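A mesa que muda de roupa

Na casa de Nimal Begum, a mesa de trabalho também serve para o almoço, para os trabalhos da escola e para cortar moldes de costura. Nunca serve para duas coisas ao mesmo tempo, e é daí que vem o encanto dela! Em poucos minutos saem os pratos, estende-se uma toalha limpa, pousa-se o tapete do rato e começa o expediente. Ao fim da tarde faz-se tudo ao contrário.

Passei uma manhã inteira a ver este ritual e saí de lá com vontade de deitar fora a minha secretária cinzenta. Fui à procura de mais gente que vive assim, com uma só mesa boa no lugar de três móveis medianos, e encontrei-a por todo o lado, em apartamentos pequenos, em ateliês partilhados, numa antiga mercearia de Barua onde ainda se sente o cheiro a café moído.

O que une estas mesas é o pano. Parece um pormenor e muda tudo. Uma toalha lisa pede loiça, uma toalha aos quadrados finos já aceita papéis, e há qualquer coisa de caderno escolar nessa quadrícula que dá vontade de alinhar os objetos por ela. Nimal tem quatro toalhas só para trabalhar e escolhe-as conforme o mês (em outubro tira da gaveta uma de linho grosso, quase cor de tijolo, de que fala com verdadeira ternura).

Depois vem a cor. Sobre um fundo calmo, um azul acinzentado por exemplo, basta um retângulo quente para a mesa acordar. Os tapetes de rato são perfeitos para isto e andam injustamente esquecidos. Passámos anos a comprá-los pretos, como se tivessem de pedir desculpa por existir, quando os mais divertidos são os que chegam às nossas mãos por acaso, com bonecos, letras e emblemas, e ficam connosco durante anos.

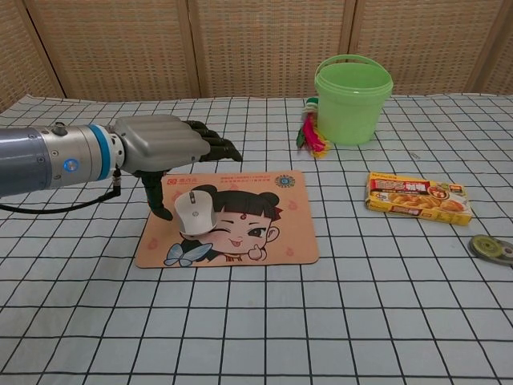 Tapete cor de pêssego, rato branco e balde verde-claro sobre a toalha de quadrícula.

Gosto imenso desta combinação. O pêssego puxa pelo azul da toalha, o rato branco quase descansa os olhos, e a personagem de carrapitos, a piscar o olho e de polegar levantado, põe bem-disposto qualquer um que se sente para responder a e-mails. E o balde! Um balde de plástico em cima da mesa de trabalho é das ideias mais simples que conheço. Cabem lá cabos, canetas, a fita métrica, o carregador que anda sempre perdido, e quando chega a hora de jantar pega-se na asa e vai tudo de uma vez para a prateleira.

Arif Wanigasekara, que desenha interiores no estúdio Fotari, defende os baldes com unhas e dentes. «As pessoas compram organizadores com doze divisórias e depois não sabem onde pôr a tesoura», diz-me, a rir. Nos seus projetos começa sempre por perguntar o que tem de sair da mesa todos os dias. O resto, garante, resolve-se com pouco dinheiro.

E resolve-se mesmo. Na loja Uvness encontrei toalhas de algodão quadriculado a 24 euros, com bainha bem feita e tamanho generoso. Para quem prefere começar pelo móvel, a mesa extensível Jallberg custa 630 euros e fecha com uma mão só; experimentei três vezes, por puro gosto. A versão com gaveta sobe para 779 e, se tivesse espaço, era essa que trazia.

Alguns conselhos de quem vive assim há muito tempo. Deixe o tapete do rato mais para o meio da mesa do que lhe parece natural, para o cotovelo ficar apoiado. Prefira toalhas que aguentem lavagens a 60 graus. Escolha o balde antes de escolher o que vai lá dentro, de preferência com asa fina e boca larga.

Nimal acrescenta mais um: passar a toalha a ferro ao domingo à noite, ainda um pouco húmida, com a rádio ligada.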